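The Bridge Tea

The woman who made jam had lived in Vostcombe for 39 years, and in all that time she had never sold a single jar. She gave them away. She left them on doorsteps, on the seats of the bus to Emley, and once on the desk of the bank manager who had refused her a loan. People said thank you and brought back the empty jars, and this was the whole of her business.

When her husband died, the house became too quiet for giving. She wrote to the market office and asked for a table. They answered in March, with a form of five pages, and on the last page it was written that every seller must give a receipt.

She read this sentence many times. She did not know what a receipt for jam should say.

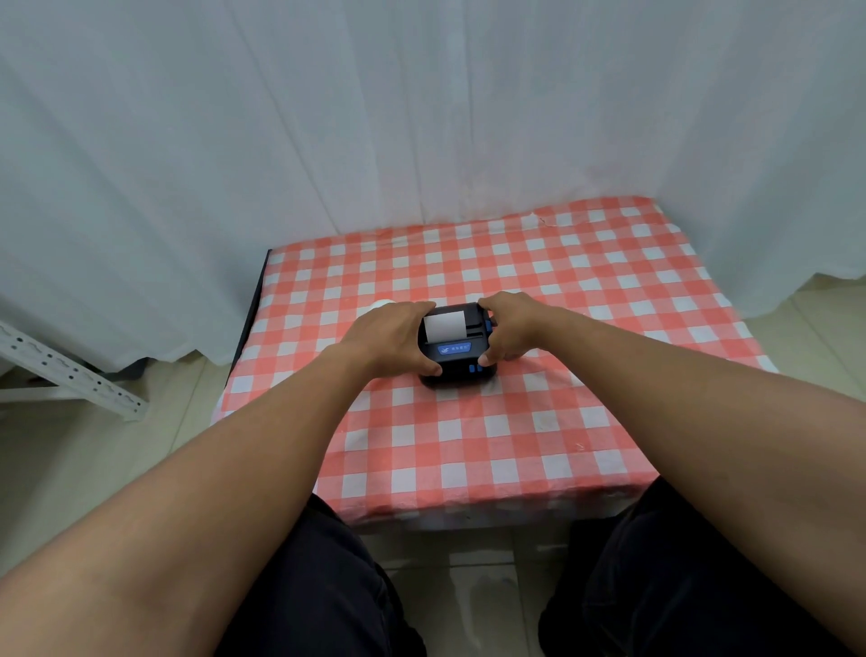 The Market

Her place was between the bread and the man with the old clocks. She put out 30 jars, plum on the left and quince on the right, and behind them she sat on the chair from her kitchen. The first hour was cold. The river smelled of iron, and the bread man talked to her about his knees.

A girl came and asked how much for the quince. The woman wanted to say "nothing", because this was the word she had always said. It was already in her mouth. She closed her lips, and opened them again, and said a price, and she felt her face become hot as if she had told a lie.

The girl paid. She did not look surprised. She put the jar in her bag and went to see the clocks.

After this it was easier, and also sadder. Each jar that went away went to a stranger who would not bring it back. By noon the plum was finished.

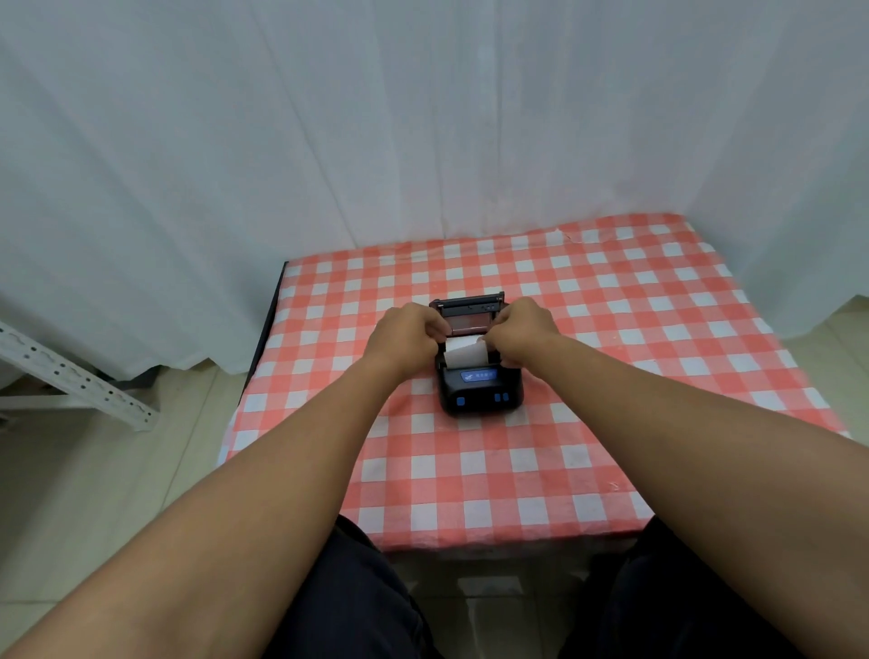

Her husband had kept accounts for the Ciobanu mill, and at home he could not stop keeping them. He wrote down the price of coal, the days of rain, the number of swallows. In the evening she used to laugh at him and hide his pencil. Now she thought of him as she pushed the white roll down into its place under the open lid, one hand holding the printer and the other pressing, the way he used to press the soil over a bulb. He would have liked so much paper. He would have filled it to the end.

At three o'clock an old man stopped in front of her. He wore a good coat which had been mended at the elbow. He took from his pocket an empty jar, very clean, and set it on the cloth.

"I found it on my seat in the bus," he said. "It was some years ago. I did not know to whom I should return it."

She turned the jar to the light. It was one of hers, with the small bubble in the glass.

"Was it good?" she asked.

"It was plum," he said. "I ate it with a spoon. It was a bad winter, and I ate it with a spoon, standing up."

She gave him the last quince. He reached for his money and she shook her head, and he shook his head also, and they stayed like this until the bread man began to cough.

In the end the old man paid one coin. She printed the receipt, and he read it with attention on both sides, although there was nothing on the back. Then he asked if he could bring the jar next week, or if she needed it sooner.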